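Zipper Bag Check - Packing Table 2, Whitfield Room
Filled in by: Toshio Nagano, October

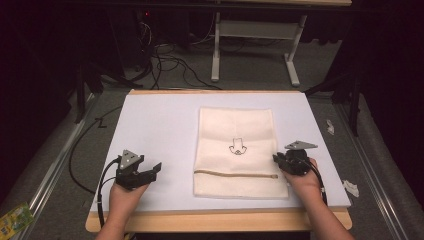
1. Table and board
White foam board covers nearly all the tabletop - OK.
Small black zigzag mark near one corner of the board. I tried to clean it with a soft cloth and it stays. Does not come off on fabric, so I leave it.

2. Floor
Long black cable on the floor at the left side of the table. Please walk on the other side when you carry boxes. Comment: I asked for a cable cover, still waiting.

3. Bag, outside
Cream fabric, lay it flat before checking. Light wrinkles are accepted. Stains or pulled threads are not accepted.
Printed icon must be complete, with all the thin black lines. Rub with dry thumb - no black on the skin.

4. Zipper
Open and close 10 times. It should not stop in the middle. Check that the pull is firm and has no sharp edge.
Comment: two bags from the Stallham box were stiff at the last part. Put aside, not thrown away.

5. Seams
Turn inside out, look at both bottom corners. Loose thread longer than 2 cm: cut it.

6. Before leaving
Scissors back in the drawer. Write the box number on the Gindico sheet.
Box 22 still to do.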